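Household tips: keeping medicines and care records for someone at home

Last revised 30/08/2018

Storage temperature is given on the label of every dispensed item. Where the label says below 25 degrees, the bathroom cabinet and the shelf over the stove are both unsuitable. A bedroom wardrobe on an inside wall stays more even through summer. Refrigerated items go on the middle shelf, away from the freezer vent, in a closed container of their own.

Leave tablets in their original packaging unless a pharmacist has agreed to a dose organiser. Some tablets take up moisture once the foil is opened. If an organiser is used, fill it from the current medicines list and have a second person check it against the same list. 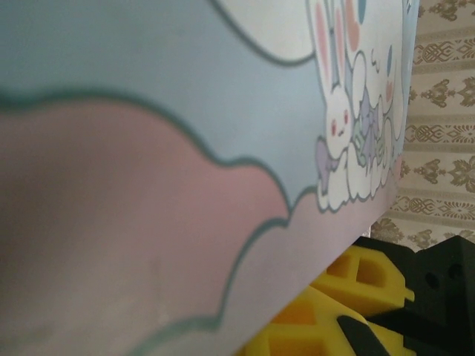 Dosing syringes should be rinsed in warm water straight after use, pulled apart and left to air dry. Replace one when the markings start to fade. Kitchen teaspoons vary too much in volume to measure liquid medicine.

Records

An exercise book with numbered pages is adequate. Rule four columns: time, item, amount, initials. Write the time in 24-hour form, so that an evening dose is 2000 and cannot be read as a morning one. Fluids go on a separate page in millilitres. Measure the usual mug once with a kitchen jug – ours at Patedthorpe holds about 400 mL – and write the figure inside the cover.

Do not erase errors. Rule a single line through the entry, initial it and write the correct one underneath.
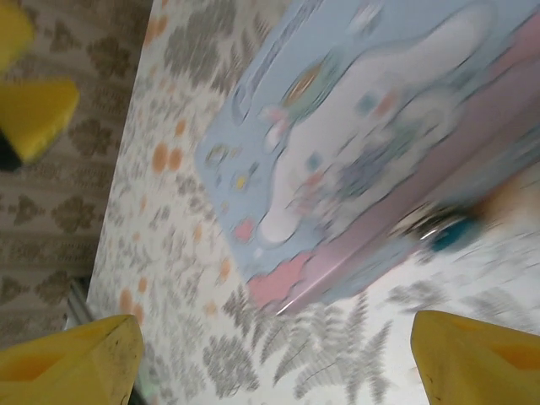 Box with a pastel cartoon character on a patterned cloth.

We have used 2 brands of label on storage tubs. Clurno labels hold in the fridge but leave residue when peeled. Zou labels lift cleanly and curl at the corners by September if put on in autumn. An Illex marker is legible on both, provided the surface is dry before writing.

Bedside and laundry

Keep the walking route from bed to toilet clear of mats and cords. A plug-in night light near the skirting board gives enough light to see the floor without glare.
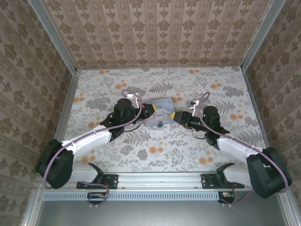 Wash soiled linen separately, on the warmest cycle the care label allows. Carry it in a lined tub, held away from clothing, and wash hands afterwards even if gloves were worn. Mattress protectors with a waterproof backing should be dried on low heat or on the line, as high heat can crack the backing.

Return expired or ceased medicines to a pharmacy. They should not go down the sink or into the household bin.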